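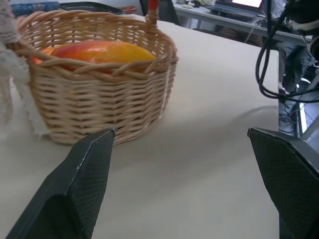 Search this site Enter keywords Go

Ripening rooms at Brollidano depot pass first season check

Oct 25, 2023
By Siebe Declercq

The fruit importer Pilotari has finished the first inspection of the ripening rooms it opened at its Brollidano depot in February. Three rooms are in service, each with its own cooling circuit, and a fourth is wired but has no door seals yet.

The rooms take mangoes and avocados that arrive firm and have to soften before they go to stores. Air is pushed through the stacked cartons from one side and drawn back along the ceiling. According to Willy Kramer, who manages the depot, the old rooms moved air over the top of the pallets, and fruit in the middle layers ran warmer than the rest.

Inspectors logged 648 pallets over the season. Of these, 641 were released on the planned day. The other seven were held back — five for uneven firmness and two after a sensor in room 2 gave false readings overnight. The sensor has been replaced and the cable rerouted away from the fan housing.

Skin color is no longer used as a release test. Red patches on a mango depend largely on variety and sun exposure and say little about how ripe the flesh is. Staff now cut sample fruit from each lot and measure firmness and sugar content, and the results are filed with the lot number.

Bunetti, which supplied the doors and fans, will return to adjust the pressure flaps in room 3. Frans Goossens, the company's site engineer, said the flaps close too slowly when a room is only half loaded. Until then, part loads go to room 1.

Growers who ship through the depot will see one change to paperwork. Harvest date must be printed on the outside of every carton, in figures at least as large as the lot number. Cartons without it will be set aside and charged at the handling rate. Questions about labels go to Henk Van Hecke at the depot office.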